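# Looking after the Skutimon two-arm table: questions we get a lot

We built our Skutimon table from a Stirnley frame kit and two arms, and we've kept it going long enough to have made most of the mistakes you can make with one. These are the questions that land in our inbox most often. If yours isn't covered, do write in – we like hearing from other people who own one.

**How often should I check the bolts on the mounting plates?**

Every 100 hours of running, and again any time you've moved the table. Go corner to corner, the way you would with a car wheel, and please don't lean on the wrench. We overtightened one in our first month and spent an entire evening coaxing it back out.

**Do I have to use brown paper on the board?**

Not at all, but we've grown very fond of it. It's cheap, it doesn't glare under the lights, and when it gets grubby you peel it up and lay a new sheet. Start at the back and smooth toward yourself. The front edge will want to curl after a while, and a fresh strip of tape usually settles it down.

**What are the tape lines for?**

Mostly for us humans! When you put a bowl or a pot back after a run, it helps a great deal to be able to say "top row, middle square" and have everyone land in the same spot. We lay the long strips first and then the crosswise ones. They don't have to be perfect, and the arms don't use them at all.

**My arm stops short of where I taught it. Is it broken?**

Probably not. Check the payload setting first, then whether anyone has swapped the fingers without updating the tool length. Ours once came up 10 millimeters short for two days over exactly that (we blamed the wrist joint, poor thing). If both are fine, send the arm to its home position and teach one easy point again before you redo the lot.

**How do I set the height for reaching into a pot?**

Slowly, and with the speed turned right down. Bring the fingers to the rim first and save that as its own point, then go down in small steps from there.

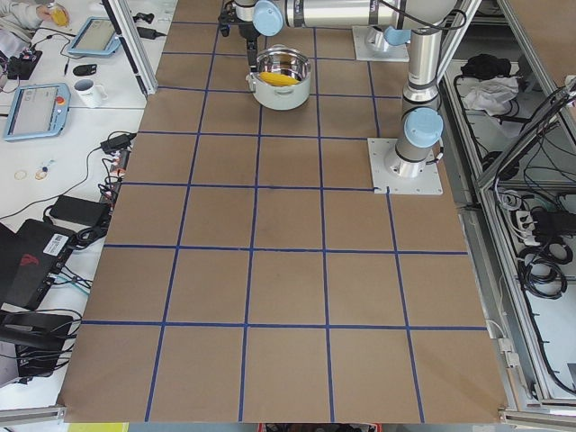

Save the lowest point last, and leave a little room under the fingertips so they never press on the metal. After that, run the whole thing backward, because the way out is where fingers like to catch on a rim or a handle. Keep one hand near the stop button the first few times through.

**What about the cable along the outside of the arm?**

Give it a generous loop at every joint. Ours was replaced at cycle 3,052, when the outer skin had started to crack near the elbow, and the new one has a longer loop. Turn each joint through its full range by hand-jogging and watch that nothing pulls tight.

**The pendant shows code 354. What now?**

On our Drarik controller that's a lost connection, and nine times out of ten it's a plug that has worked loose. Power down, reseat both ends, and start up again. If it comes back, try another cable before you call anybody.

**Where do you buy spare fingers?**

From Yousafzai, two pairs at a time. They were out of stock for most of October, so we now order when we open the last bag.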